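Getting Two Grippers to Agree: Software for Synchronised Hand-held Demonstrations

Project report by Kenna Mackay and Bahman Tehrani
Supervisor: Abrehet Sisay
July 4, 2021

What we set out to do

Our group inherited a pair of hand-held grippers and a folder of scripts called Pundau, written by last year's students. A person picks up the grippers, does a task at a table, and the video from each one becomes training data for an arm. Pundau coped well with one gripper. With two it fell over, and our project was to find out why and write something better. We called our version Hukska, after a word Bahman misheard in the canteen, and the name stuck.

Where the trouble was

We began in March by reading the old code line by line, which was slow but taught us more than any lecture that term! Pundau stamped each video frame when it was written to disk. If the disk was busy, the stamp came late, so a left hand could seem to let go of a box before the right hand had hold of it. The policy then learned exactly that mistake, and dropped the box in simulation with great confidence.

Our first fix was to stamp frames on arrival, in a small thread that does nothing else. Our second was to estimate the clock offset between the two recorders at the start and end of every take, and stretch one timeline to fit the other. Angus Rutherford from the year above suggested doing it at both ends, and he was quite right — the clocks drift more than we expected once the boards warm up.

Finding the grippers in space

Timing was only half of it. Each gripper also has to know where it is. We used visual tracking from the gripper's own camera, then corrected it whenever one gripper caught sight of the marker on the other. Bahman wrote the correction as a small graph problem, solved after the take has finished. Plain walls and bright lights are hard on the tracker, and fast turns are worse. When tracking is lost for more than 500 milliseconds, Hukska splits the take and keeps the good parts.

We did try solving the graph live. It worked on short takes and then fell further and further behind, so we dropped it. There is a branch called Grirent with that code in it, if anyone is brave enough.

What came out

We ended up with 526 usable takes. We trained the same small policy 3 times on them with different random seeds, and all the runs learned the two-handed lift in simulation. Training took about a day per run on the shared machine. We haven't tried it on the real arms, and would love to see somebody do it.

What we would do next

The checking tool needs work. It plays both videos side by side with the gripper openings plotted underneath, and it is lovely to use until you open a long take, when it crawls. Zodwa Nkuna has offered to take it over and already has a plan for loading the plots in pieces.

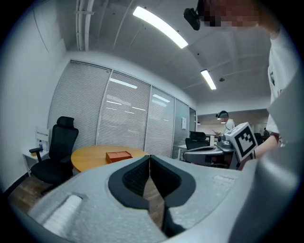
She would also like a warning while recording, so that the person holding the grippers hears a beep as soon as tracking goes bad and can start the take again. The hooks for it are in the recorder already, in the same thread that stamps the frames, and Kenna has left notes in the readme on how to add a sound without slowing that thread down.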